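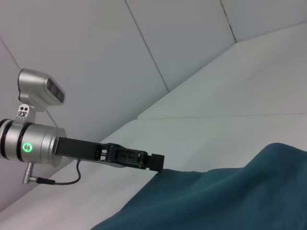
Working Next to the Folding Arms: Bench Tips for Finishing Room Staff

These tips are for people who work the hand benches beside a two-arm folding cell in a small laundry or linen finishing room. They come from the Cemden site at Mirkthorpe Linen Services, where the first cell went in last December. Settings for your own cell may differ. Check the card on the door.

What changes at the bench

The cell takes plain hand towels and bar cloths. Everything else still comes to the benches: fitted sheets, aprons, anything with ties, anything torn. Expect the average bench piece to be more awkward than it used to be. The old hourly target of 195 pieces was set on a mix that included the easy towels. At Cemden it was lowered to 171 in the second month. If your target has not been reviewed since the cell started, raise it with your lead.

One person per shift is the cell attendant. The job is mostly loading, clearing and inspecting, with long periods of standing. Swap every two hours.

Loading cloths

Shake each cloth once before it goes in. An arm can find a corner in a loose heap, but a cloth that has been balled in a cart takes several tries.

Keep colors together. Dark cloths on the white work surface give the cameras a clear edge. White cloths do not, and they run slower. Send white ones through in a single batch at the end of the shift so the slow period is predictable.

Do not load damp pieces. They stick to the surface and to each other, and the fold comes out skewed.

Pull out anything with a hanging loop. Loops catch in the open slots of the finger linkage.

Lint

Fuzzy cloths shed. Wipe the work surface with a dry microfiber pad at every swap and run the pad along the seams where the covering sheets meet. Lint collects there first.

Wipe the fingertip blocks with the same pad. Use a blower bulb on the finger joints. Compressed air drives lint further in.

Clean the camera windows with lens tissue only. No glass spray. A smeared window shows up as missed corners well before the screen reports a fault, so when misses climb, clean the window before calling anyone.

Cables

Look at the cable loops at the start of each shift. A loop should hang free, with enough slack for the wrist to turn. Do not tape it flat or tie it to the gripper. If the collar at the plug end looks pulled or bent, stop the cell and log it.

Clearing a stuck cloth

1. Press pause at the door and wait for both arms to stop.
2. Open the door. Check that the panel by the handle reads HOLD.
3. Open the fingers from the Jarman pendant. Do not pull the cloth out of a closed grip.
4. Lift the cloth straight up and put it in the bench bin. Do not reload it.
5. Close the door and resume.

This takes under a minute with practice. Write down every jam in Cellby, including the quick ones. Maintenance uses the count to decide when the finger pads are changed. Ours last about 70 hours.

Bench height

The outfeed shelf was delivered level with the cell floor, too low for most of us. A riser under the outfeed bin reduced the bending. Measure from the elbow of the shortest person on the rota and adjust from there.

Shift log

Record pieces in, pieces out and jams. The best full day so far is 1776 pieces out, all of them bar cloths. Mixed loads run well below that and should not be compared with it.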